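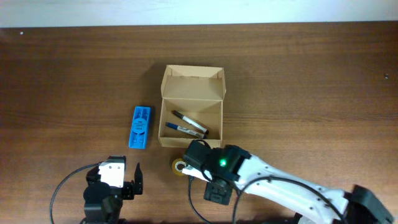
Two markers in a cardboard box on a wooden table, with a blue plastic case or tray to the left.

Keep the box

I have bought three desk organizers in my life and I regret all of them. The first was a wire thing with tiers. The second was a bamboo block from Tarnetti with drilled holes, and no marker I owned would fit the holes. The third was a set of stacking trays by Navetti that cost more than everything I put in it. Each one moved to a closet within a few months, and the pens went back into a shipping box.

My opinion is that a small cardboard box with its lid still attached is a better home for markers than most of what is sold for the job, and that people should stop throwing these boxes out.

The first point is shape. Markers want to lie down. Makers of the felt-tip kind often tell you to store them flat so the ink doesn't settle at one end, and yet nearly every organizer on sale is some version of a cup. A shallow box lets them lie flat. If they land at an angle, fine. You can still see both caps and pick the one you want.

The second point is the lid. A cup has none, and dust gets in. A mailer-style box has a flap that folds back while you work and comes down when you're done. The side flaps crease after a while and stop tucking in cleanly. Mine have all done this, and the lids still close well enough for a drawer.

Molded plastic has its defenders, and I used to be one of them. A case with slots and compartments looks as if somebody thought about your problem. What they thought about was a certain set of objects in certain sizes. Once you replace one piece with another brand, the slot is wrong. I had an Okabe drafting case that held its own pens perfectly, and when Okabe made the barrels thicker, the case was finished. A cardboard floor doesn't care what you put on it.

There is a fair argument on the other side. Cardboard doesn't survive a spill. It goes soft at the corners, and you can't wash it. If you work with paint or glue, buy plastic and ignore me. I also wouldn't send a child to school with one, as it would be flat by lunch. But at a desk, with dry things, a decent corrugated box lasts longer than people expect. The oldest one I use came with a Barkum lamp and is over 9 years old. When it gives out I'll recycle it and take the next one off the pile.

That pile is the real objection, and my family has raised it. Keeping boxes can turn into keeping every box. My rule is two spares, both small enough to go in the desk drawer. Anything bigger gets broken down the day it arrives — even the nice ones with the black printing inside.

I cleaned out the closet last April and gave the three organizers away. The bamboo block went first. I hope whoever took it owns very thin pens.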